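4. Instalação do sensor de abertura (Gikamach 708)

Antes de começar. Desligar o aquecedor no botão lateral e tirar a ficha da tomada. Ter à mão: chave de estrela pequena, pano seco, 2 pilhas AA novas (não misturar com usadas). O comando pode ficar na caixa por agora.

4.1 Escolher o sítio

1. Parede interior, longe da janela. Altura do peito, mais ou menos.
2. Deixar 60 cm livres à frente da grelha. Cortinas, roupa de cama, papéis, tudo para longe.
3. Não pôr por baixo de uma tomada. Nunca.
4. Se o quarto tiver duas janelas, o sensor vai na que se abre mais vezes.

Nota: em paredes de gesso cartonado usar as buchas brancas do saquinho. As cinzentas são para tijolo.

4.2 Colar o sensor

1. Limpar o caixilho com o pano. Sem álcool nos caixilhos pintados.
2. Tirar a película da peça grande e carregar com força durante 60 segundos.
3. Peça pequena no lado que abre. Marcas viradas uma para a outra.
4. Fechar a janela. Luz verde fixa = bem alinhado. Luz a piscar = afastado demais, descolar e repetir (a fita suplente vem no fundo da caixa).

Cuidado: não aparafusar por cima da fita. Parte a tampa e a garantia não cobre.

4.3 Emparelhar

1. Ligar o aquecedor à tomada. Esperar pelo apito.
2. Carregar em MODO até aparecer 84 no visor. É o código do canal, não é a temperatura, há sempre quem se assuste.
3. Abrir e fechar a janela uma vez.
4. Visor passa a mostrar o relógio. Pronto.

Se não passar: tirar as pilhas do sensor, voltar a pôr, começar outra vez no passo 2. À segunda costuma ir. Se continuar na mesma, ver 7.2.

4.4 Horário nocturno

1. MODO duas vezes. Aparece a lua.
2. Acertar a hora de início com as setas, confirmar.
3. Mesma coisa para a hora de fim.
4. Temperatura da noite: 17 de fábrica. Quartos de criança, consultar o capítulo 6.

Nota: o horário perde-se se o aparelho ficar sem corrente mais de um dia. Os modelos Kurik antigos perdem logo, mesmo com uma falha curta.

4.5 Arrumar o quarto antes da primeira noite

1. Cama afastada da grelha, manta incluída. As mantas escorregam de noite.
2. Caixote do papel também. Embalagens e invólucros ardem depressa e os plásticos finos colam à grelha se voarem para lá.
3. Cabo por trás do móvel, sem o entalar. Não usar extenção.
4. Fazer um teste de uma hora com alguem no quarto. Um ligeiro cheiro a pó no primeiro uso é normal, a queimado não: desligar e ligar para a assistência.
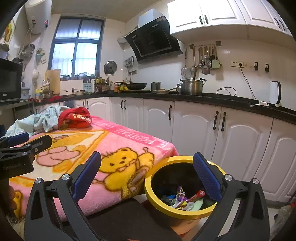 Fouzia Marwat escreveu-nos a perguntar se os 60 cm também contam para cima, porque tem uma prateleira sobre o aparelho. Contam, sim. E nada pousado em cima da tampa, nem toalhas a secar.

4.6 Limpeza

1. Desligar, deixar arrefecer.
2. Aspirar a grelha de quinze em quinze dias na época fria, pincel macio da escova.
3. Filtro de trás: puxar para baixo, sacudir, lavar só com água. Volta a entrar bem seco.
4. Em agosto, se não se usa, tirar as pilhas do sensor e guardar à parte.

Peças suplentes (fita, buchas, filtro): balcão Ovthorpe, indicar a referência 708 e a cor da tampa.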